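Home & Hearth > Small Spaces > Threads

December 16, 2025

Right, I promised a thread on getting the front room straight before the family descends, so make a cup of tea and settle in, because you know I can't tell a short story to save my life.

1/ Some of you will remember we moved to the flat on Jurevdale in January, and I swore I'd have everything in its place by Easter. Well. Eleven months on and I'm still finding bits of paper in corners.

2/ So today is floor day. No cupboards, no drawers, only what can be seen from the doorway.

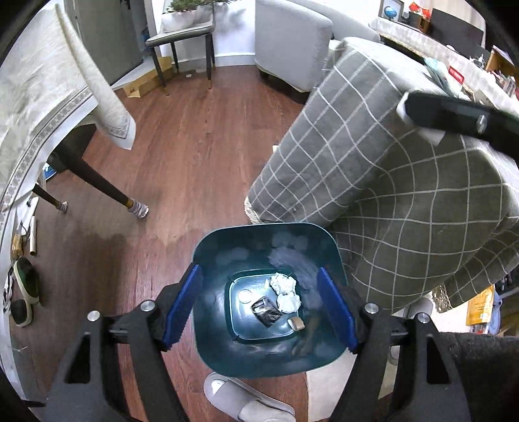
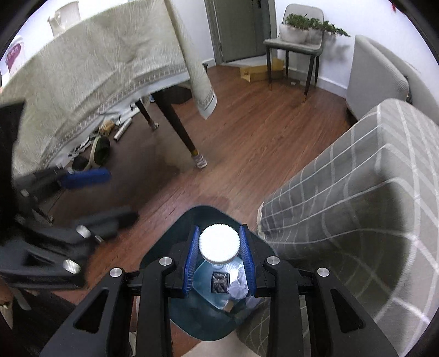
3/ I always begin with the bin, and I'd tell anybody to do the same. I used to go round with a carrier bag hooked over my wrist, and it would split, or I'd put it down and lose it, and half an hour later there I was hunting for the rubbish. The dark green one is my faithful friend now, with only a couple of tissues and a wrapper or so in the bottom, so there's plenty of room for all those white papers under the table. It could do with a good wipe round the inside as well - those grey smudges on the walls have been bothering me for weeks.

4/ Next, bottles. Do look inside before you throw one out! The clear one with the white cap has got crumpled paper in it, and that has to come out before the bottle goes in with the recycling. I use the handle of a wooden spoon and a fair amount of muttering.

5/ Under the table is the worst of it, as ever. My cloth hangs down low at the corners, so things roll beneath it and live there quite happily for a month. I did think about a shorter one, but I bought this at the Mavromatis closing-down sale and I love the grey border far too much to part with it.

6/ The white covers on the table feet are staying too, before anyone asks. A pack of 18 from Bidbridge, and they've saved my floorboards no end of scratches. You do have to take them off now and then and shake them out, though - the fluff they collect is unbelievable.

7/ The plant on the grey chair is a sore point. It looks so well there that I haven't had the heart to shift it, but my sister-in-law will need somewhere to sit. I've seen a little Limari stand, almost 100 centimetres tall, which would do nicely by the wall. If any of you have one, is it steady? I have a very waggy dog visiting.

8/ Flattened cardboard goes out last of all, when I've got my shoes on anyway. Then a sweep, lengthwise with the boards, and the rug taken outside for a good beating if the rain holds off.

9/ I'll do the cupboards tomorrow, or possibly the day after. Tell me where you start in your own front rooms, I do love reading your replies, even the ones telling me off about the tablecloth x

190 likes · 18 replies · Share this thread

Back to top | Contact us | © 2025 All rights reserved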